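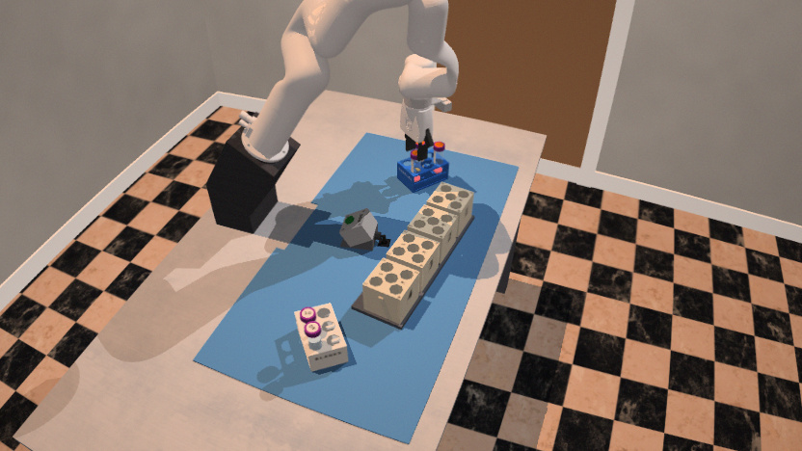 Words: Unnur Grímsdóttir

Flelside tube cell: frequently asked questions

These are the questions I get in the corridor, usually while holding something hot. They cover looking after the arm, the mat and the racks, in the model and on the bench at Endham. If yours is missing, ask Amancay Cáceres, who has more patience.

Do I really have to set it up in the simulator first?
Yes. A rack in the wrong place costs you a reload there. On the bench it costs you a rack, a set of fingers and a chat with me.

Where does everything go?
On the blue mat. Blue rack at the far end, the four beige blocks in their row on the base plate, the small grey device to the left of them, the off-white rack at the near end. If you have found a nicer arrangement, please enjoy it privately and put things back.

Can I move the mat a bit?
How big is a bit? Anything over 3 mm and every taught position needs checking again. The mat sits at the same angle as the table and should stay that way.

The gripper comes down beside the tube. Is the arm broken?
Almost never. Check in this order: has the mat crept, is the rack sitting flat, has somebody loaded last month's positions file. Only then look at the arm. Re-teach from straight above the cap with the hand pointing directly down, and bring it down at the slow setting.

What is the slow setting?
6 per cent. It is dull to watch. Watch it anyway.

How often do the fingers need attention?
Wipe them at the end of every run. Swap them after 2,000 picks, or sooner if the points look blunt or one sits proud of the other. Spares are in the Venda drawer, under the things that aren't spares.

Can I tighten the base bolts while I'm there?
No. They are done with the torque wrench, in a star pattern, by whoever signed the Hegde sheet. Enthusiasm is how we got a tilted flange in January.

Does it matter which rack the red caps go in?
Red in the blue rack, purple in the off-white one. The program doesn't look at colour and will cheerfully carry on if you swap them. You will find out later, from someone cross.

It stopped halfway with a tube in the gripper. What now?
Leave it powered. Put a hand under the tube before you open the fingers, then jog the arm straight up by 50 mm and send it home. Don't send it home first. Home is a long way off and the arm takes the direct route.

Why is the floor in the model black and peach?
It came with the room. I have been asked to change it and I have declined.

Who do I tell when I've changed something?
The log by the door, before you leave. "Tweaked it" isn't an entry. Write down which position, the old value and the new one.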